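I love my pension scheme's annual statement, and I wish more people would open theirs. Mine comes from the Gustow plan every May, four pages long, and I read it with a pot of tea and a pencil.

The best change they ever made was moving the charges to the front. You used to hunt through the back pages for a percentage. Now it's in pounds, in the first box: £244 for the year. I can weigh that up! I know what £244 buys, and I can ask whether the people running my money earned it. 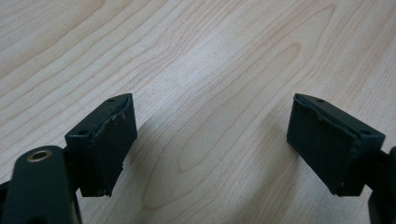

The next thing I'd like is a proper default for people who never choose a fund. At Somwood, where I worked for 11 years, we had about 400 members and hardly any of us had picked anything. The money sat in cash long after we'd joined, and I still wince at the growth we missed. Gustow puts new joiners into a mixed fund from day one and moves them gently towards safer things after 50. Good! Let the keen ones switch if they like.

I'd also happily see small plans join together. Fikura merged with Annamalai's scheme and the combined plan has more than 1,000 members, enough to bargain the fees down. Some people worried about losing a say in how it was run, and I do understand that - a member's seat on the board should be written into any merger before the vote.

But please, open the envelope. Read the first box, check who gets the money if you die, and ring the office if a figure looks odd. They're lovely on the phone, especially before ten in the morning.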